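August | Perrine Gilbert and Josiane Moulin

4.2 What hand-held collection does and does not buy

The case for collecting demonstrations with a hand-held gripper is usually made on speed. A person picks up the tool, does the task, puts the tool down, and the recording is taken to be as good as one made through the robot itself. We set out to check the second half of that claim, and we are less convinced of it than we were when we planned the study.

The Carnau set holds 3,656 demonstrations from 19 people. Of these, 500 were made by remote control, with the operator driving the arms from a pair of handles and watching the table directly. The rest were made by hand with two grippers. All sessions used the same task list. The Janivent group reports a much larger gap in collection speed than we saw, but their count leaves out the time spent resetting the table and throwing away bad takes. We counted both. Hand collection was still faster. How much faster depended mostly on who was holding the grippers, and a single ratio would hide that, so we do not give one.

Speed aside, three problems came up often enough to affect training. People move their wrists in ways the arms cannot follow. A demonstrator who has never seen the arm reach its joint limit has no reason to avoid it, and our written instructions did little to change this. After filtering for reach, we dropped 218 hand-held takes that a human viewer would have called clean. We suspect that published sets contain many such takes and that the policies trained on them simply absorb the damage.

The second problem is tracking. The finger markers give the opening width only while the camera can read them, and in two-handed work one tool can easily block the other's view of the table. Lemaire fills these gaps by interpolation. We tried the same and found it hard to defend for gaps that fall at the moment of grasp, where the width matters most.

The third is force. A person feels an object begin to slip and squeezes harder. None of that reaches the recording except as a small change in width. Remote control does not fix this either, at least not with our handles, but its operators slow down near contact and the hand-held ones do not. Whether slower is better for the learner is an open question that our data cannot settle.

The view available to the policy is shown in Figure 3. It is a wide fisheye view, and it takes in the tool's own fingers, the work surface and, at times, the second tool. Black fabric was hung behind the table to keep the background plain.

Figure 3. View from one hand-held gripper. The second gripper reaches in from the right; a white container stands on the table between the near fingers.

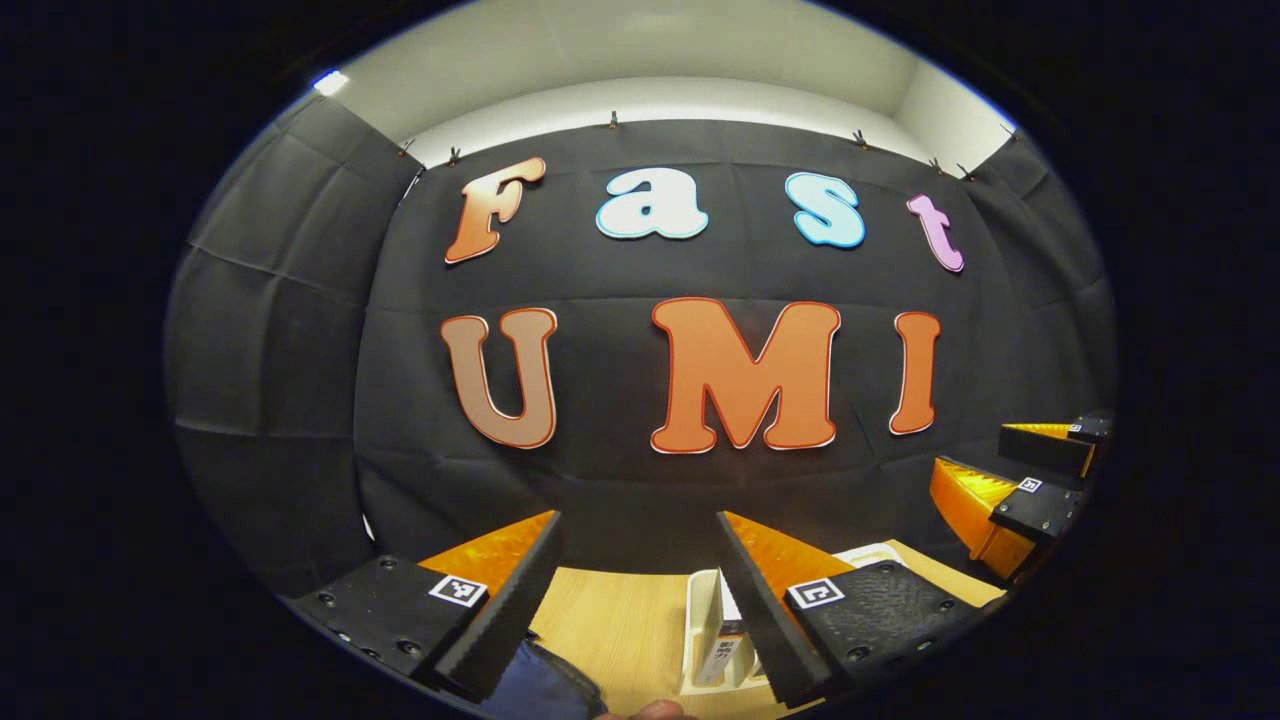
4.3 Comparison with the Sorno baseline

We trained the Sorno baseline on the two portions separately and then together, with no change to its settings. Mixing them helped less than we had hoped. The remote-control portion is small, and we cannot rule out that its benefit comes from a few careful operators.

Contact: Perrine Gilbert, corresponding author
© The authors. All rights reserved.
Back to top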